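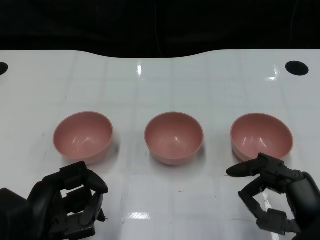

How to pack a kitchen for a move without buying the kit

By Beril Değirmenci
January

Every moving company sells a kitchen kit. The one I was quoted for last year had 14 boxes, cardboard dividers, foam sleeves and a roll of tape that I could have bought at the corner store for a third of the price. I didn't buy it. I have moved five times and I don't believe most of what the movers' leaflets say, so what follows is what I do, including the parts I'm less sure of.

Step 1. Get rid of things first, but not too many

The usual advice is to throw out anything you haven't used in a year. I don't trust it. I hadn't used my fish kettle in two years, gave it away before the Felormont move, and wanted it that same spring. Go by weight and price instead. A heavy thing that is cheap to replace should go. A light thing you're fond of can stay, used or not.

Do clear the food. Start three weeks out and stop buying anything in a jar. Open oil, vinegar and syrup will leak however you wrap them. Finish them or give them to a neighbor.

Step 2. Find the right boxes

Small ones. People fill a big box with dishes because it's there, and then the bottom drops out on the stairs. Wine boxes from a liquor store are good and they're free. Banana boxes have a hole in the bottom, so line them with a flattened piece of cardboard or don't use them for anything small.

"Double-walled" boxes are worth paying for if you have cast iron. For the rest I can't tell the difference, and I've used both.

Step 3. Plates go on edge

I was doubtful about this one, because a stack looks so much steadier. But I have tried it both ways and the only plates I ever broke were lying flat, at the bottom, under all the others. Put two inches of crumpled paper in the box, wrap each plate in one sheet, and stand them up like records. Push more paper down the sides until nothing shifts when you rock the box.

Newspaper is fine. It does leave ink on pale dishes, and it does wash off. Plain packing paper saves you that wash, and whether that's worth the money depends on how tired you plan to be.

Step 4. Bowls nest, with paper between

Bowls of the same size will nest, three or four to a bundle. Put a folded sheet between each one and wrap the whole bundle again. Then lay it on its side. Any more than four and the bottom bowl takes too much of the load.

Foam sleeves are sold for this. My friend Barış Ertürk used them for his move to Pliltitz and lost two bowls out of a set he'd had since college. I used dish towels and lost none. I won't claim that proves anything – he also had a worse driver.

Step 5. Glasses and mugs

Stuff the inside of the glass before you wrap the outside. Stemmed glasses go upright and on top. Mugs are tougher than you think, but wrap the handles.

Step 6. Knives and pots

Roll knives in a towel, tape the towel, and write KNIVES on it. Put this in a box you'll open yourself. Pots can hold the spices, the measuring cups and the small odds and ends from that one drawer. Tape the lids down with painter's tape, which comes off clean.

Step 7. Check what the insurance covers

Read this part before you sign. The quote I got from Hallach came to 752 and had "full protection" in bold letters. The small print left out any box the customer had packed, so the protection covered my sofa. Ask in writing whether your own boxes count. If the answer is a phone call, ask again.

Step 8. Pack one box last

Two plates, two bowls, a pan, a sharp knife, a can opener, dish soap, a sponge and the coffee. Keep it with you and off the truck. Labels help with the rest, on the side of each box where you can read them once they're stacked.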